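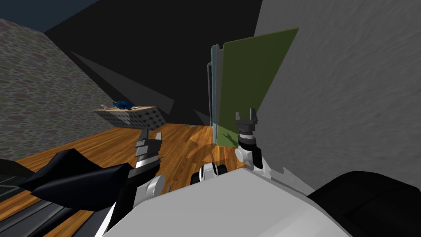 Mulden Shared Workshop
Inspection checklist: Skaklow two-armed robot
Stage: before first powered movement outside the simulator
Inspection carried out: April
Builder: Nektarios Tzanetos
Inspector: Lalit Ahuja

Scope

The checklist covers the robot, its power supply, its controller and the simulated room in which its movements are rehearsed. It doesn't cover the workshop's fixed machinery, for which a separate sheet is kept by the door. Results are entered as Satisfactory, Satisfactory with comment, Action required or Not inspected. An item marked Action required must be closed by the inspector before the robot is switched on with its arms free to move. The builder may not close his own items.

Part A. Documents and permissions

A1. Builder has completed the workshop induction.
Satisfactory.

A2. Wiring diagram matches the robot as built.
Action required. The diagram still shows the earlier position of the fuse holder. The builder is to issue a corrected drawing and remove the old one from the folder.

A3. Risk assessment signed and available at the bench.
Satisfactory with comment. The assessment refers throughout to "the arm". There are two, and the section on trapping should say what happens when they move towards each other.

A4. Named person responsible during powered work.
Satisfactory. Nektarios Tzanetos, or Lalit Ahuja in his absence. Powered work does not take place if neither is present.

Part B. Frame and body

B1. Robot stands level and cannot be tipped by a firm push at shoulder height.
Satisfactory.

B2. Fixings on torso tight and marked with paint.
Satisfactory with comment. Two fixings on the rear cover were tight but unmarked. Marked during inspection.

B3. Shoulder covers in place, fastened and free of splits.
Satisfactory. The padding is to be checked again after the first full session.

B4. No sharp edges within reach of a person standing beside the robot.
Action required. The cable bracket behind the left shoulder has been cut with a hacksaw and not filed. File and fit edge trim.

B5. Head fixed, camera secure, cable clear of the neck joint.
Satisfactory with comment. The cable is clear with the head facing forward and with the head turned 90 degrees to the left. Turned to the right, it touches the collar. Acceptable for this stage, provided that the right-hand limit in the software is left as it was found. A longer cable has been ordered.

Part C. Arms and grippers

C1. Each joint moves by hand through its full range with the power off.
Satisfactory with comment. The right elbow is stiffer than the left. The builder attributes this to a new bearing. The inspector has no objection but wishes to feel it again at the next visit.

C2. Mechanical end stops fitted at shoulder and elbow.
Satisfactory.

C3. Gripper fingers secure, with no play at the root.
Left: satisfactory. Right: action required. One finger can be rocked by hand. Strip, clean, refit with new screws and present for inspection.

C4. Gripper releases when power is removed.
Not inspected. This cannot be tested until C3 is closed.

C5. Labels warning of trapped fingers fitted to both forearms.
Action required. Labels are in the drawer. Fit them.

Part D. Electrical

D1. Mains lead, plug and supply unit tested and labelled.
Satisfactory. Workshop test number 158.

D2. Main fuse of the correct rating.
Satisfactory.

D3. Emergency stop cuts power to both arms.
Satisfactory with comment. Tested five times from the bench position and five times from the doorway position. Both buttons worked on every occasion. The doorway button is mounted on a loose block of wood and must be screwed to the wall or to a proper stand. A button that slides away when pressed is not acceptable beyond this stage.

D4. Restoring the emergency stop does not restart movement.
Satisfactory.

D5. Psarras controller housing closed and ventilated.
Action required. The lid was resting in place without screws. The builder explained that he opens it often during setting up. The lid is to be screwed down whenever the arms are powered.

D6. Cables to both arms supported along their length.
Satisfactory with comment. Cable ties are tidy. The ends should be trimmed flush, particularly at the left wrist, where one caught the inspector's sleeve.

Part E. Rehearsal in the simulator

No movement is sent to the robot that has not first been run in the Trurell simulator with the same settings. The following items concern the simulated robot and its room.

E1. Dimensions of the simulated robot agree with the robot as built.
Action required. The upper arm was measured at 214 mm between joint centres. The model has 200 mm. The builder believes that the model was drawn before the brackets were changed. Correct the model and repeat every rehearsal that depends upon it.

E2. Joint limits in the model are no wider than those on the robot.
Satisfactory with comment. The head limit described at B5 has been copied across. Please record it in the settings file as well, with the reason, so that it isn't removed by someone tidying up.

E3. Contact with walls, floor and furniture is detected and stops the run.
Satisfactory with comment. Floor and walls: satisfactory. Worktops: the arm stopped on contact, but the gripper was able to pass a short distance into the surface before the stop was recorded. The contact shape of the fingers should be enlarged slightly.

E4. View from the robot is checked for level before a reaching exercise begins.
Action required. The builder starts a reach as soon as the target is in view, whatever the angle of the head. The written procedure should require the head to be brought to its resting position first, and the angle noted in the log.

E5. Simulated emergency stop behaves as the real one does.
Satisfactory.

E6. Log retained for each run.
Satisfactory with comment. Logs are kept, but the file names carry only a time of day. Add the version of the model, or the runs made before the correction at E1 will be impossible to tell from those made after it.

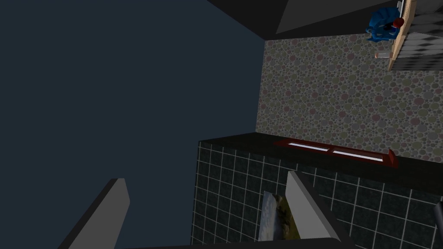

May a reach be rehearsed in the simulator while the right gripper is off the robot for repair?

Rehearsal may continue, as the simulated arms do not depend on the state of the real ones. Any run made during the repair is to be repeated once the gripper has been refitted and measured, and only the repeated run counts towards permission for powered movement.

Part F. Work area

F1. Floor marked to show the reach of both arms.
Action required. Tape has been laid for the right arm only. Note that the reach must be marked from the corrected dimension at E1.

F2. Area inside the marking clear of stools, tools and bags.
Satisfactory with comment. Clear at the time of inspection. Members cross this corner to reach the sink, and a barrier chain is to be hung across during powered work.

F3. Lighting adequate at the robot and at both stop buttons.
Satisfactory.

F4. Fire extinguisher suitable for electrical fires within easy reach.
Satisfactory.

F5. Members informed of the times of powered work.
Action required. Put a notice on the board. A message to the members' list is welcome but does not replace the notice.

General comments by the inspector

The standard of assembly is good and the electrical work is better than that seen at the previous visit. The principal concern is the difference between the model and the robot at E1. A rehearsal with the wrong arm length gives false assurance about where the hand will come to rest, and I would ask that this be dealt with before anything else on the list, including the labels.

The right gripper should not be powered in any circumstances until C3 is closed. The left arm may be powered alone, at the lowest speed setting, once A2, B4, C5, D5, E1, E4, F1 and F5 are closed and the right arm has been strapped to the body.

L. Ahuja

Reply by the builder

Accepted. The Trurell model has been corrected and the earlier runs moved to a separate folder. The bracket at B4 has been filed and trimmed. New screws for the gripper are on order. I would prefer to keep the doorway stop on a stand, as the wall there is plasterboard, and will bring a weighted one for approval.

N. Tzanetos

Items closed at the time of issue: B4.
Item E1 awaits measurement by the inspector. All others remain open.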